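Susano, end of term notes

Friday, December 31, 2021

The club room at Clultside is shut until the new year, so I have time to write up where Susano stands. Short version: both arms run, both hands run, and the tissue task is harder than any of us put in the plan.

Most of December went on the wrists. The old firmware sent finger targets and wrist targets in separate messages, and under load the two drifted apart. Senthil Thomas merged them into one packet and dropped the logging rate on the left side. That cured the twitch when the thumb closes. It did nothing for the right hand, which still overshoots when the fingers curl -- I suspect the gain table, which we copied across from the left without checking the signs.

Grip force is the other open item. The hands were tuned in April on foam blocks, and foam forgives a great deal. Tissue paper does not. Rozália Koubek wrote a slower closing profile with a hold at first contact, and we now use it for anything thin. It costs 2 seconds per grasp. I can live with that for the spring demo, though Tomoyo Matsuda would like it halved.

The balloon work is meant to use both arms at once. Holding a strip between two hands sounds simple until one arm lags the other. Our joint planner treats the strip as a rigid bar, so any slack gets ignored. Kanako Hosoda has a version with a slack term, untested as of today.

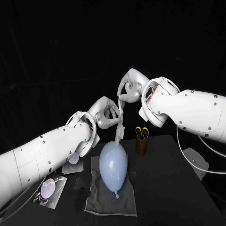
Both hands on the tissue strip, lower end touching the balloon.

For January: check the signs in the right-hand gain table, run Kanako's planner at half speed, and move the calibration files off Thitima's laptop and into the repository. The Tevlow entry form also needs the arm masses, measured properly this time. I have the left one written down somewhere.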